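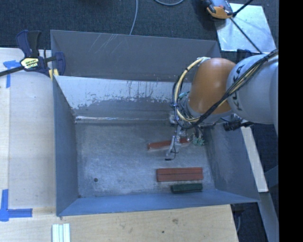
Search Search for:

Old metal bins and a big bag of blocks

Posted in November by the Natus kitchen table

I have been wanting to write about bins for weeks! Metal ones, the big open kind with sloping sides, the kind that looks like it has already lived a whole life before you got to it. If you've been reading here for a while you know I went through a wicker phase and then a clear plastic phase (the less said about the lids the better), and now I'm all in on gray sheet metal and I don't think I'm coming back.

What got me is the wear. A scuffed floor with fine scratches going every which way and those cloudy lighter patches between them is, to my eye, prettier than any finish you can pay for. I love a few pale diagonal scratches on a smooth gray wall. I love a ragged edge where something whitish stops and the bare metal starts. And then you drop a couple of colored blocks in there, brick red and dark green, and the colors just sing. Red on a scratched gray floor! I could look at it all morning.

My own bin came from Vasić, the salvage yard out past the rail bridge, on a Saturday when I had gone in for hinges. No hinges. It was sitting under a stack of drawer fronts and I could only see one corner, but I knew. It took me 3 trips to the car to work out that the back seats had to go down, and I drove home with the thing humming on every bump like a church bell. A bit of flannel under the corners fixed the humming once it was in the house.

Cleaning was easier than I expected. Warm water, dish soap, a soft brush for the seams and then a dry towel right away. I did not scrub at the marks and I did not paint it, and please, if you find one, give it a month before you decide to paint yours. Run your hand along the top edge first, though, with a glove on. Mine had one burr near a corner and I took it down with fine sandpaper, 200 grit, then 500 grit to finish.

Now, the blocks. We have more than 900 of them (two childhoods' worth plus a garage sale) and they used to live in four different boxes, sorted by color, and every single evening the sorting fell apart by bath time. So I gave up on it! One bin, everything goes in, done. The long thin ones are the family favorites, because they make roofs and bridges and fences, and when you lay two of the narrow bars side by side you get one nice wide piece that's good for a road. The shorter ones fill in the gaps.

Some things I've learned after living with it:

Sloping walls are wonderful. With straight sides the blocks wedge into the corners and you end up scraping around with your fingernails. With a slope you can get your whole hand flat against the wall and scoop.

Don't fill it to the top. I keep ours shallow enough that you can see floor in places. Kids will take out what they can see, and when it's heaped up they tip the whole thing over looking for the one green piece.

It is LOUD. The first handful of wood on metal made the dog leave the room. I tried a felt liner from Fluniro and it was lovely and quiet for two days, but it hid all that good scratched metal and it bunched up every time somebody scooped, so out it came. Now we have a rule about placing and not throwing before seven in the morning, and it works maybe half the time.

If your bin has a small hole in the floor, leave it alone. I was going to plug the one in ours and then noticed how much easier it is to rinse the thing outside when the water has somewhere to go.

I did move it twice. It started in the hallway, where everyone kicked it, then went under the window, where the sun made it too hot to touch in the afternoon. It's now beside the low Sisow shelf, with the long side facing out so two people can reach in at once without bumping heads. That shelf deserves its own post, I painted it twice and hated it once.

Next up I want a smaller one for the train track, same gray if I can find it. I'm going back to the yard as soon as the rain lets up, and I still need those hinges.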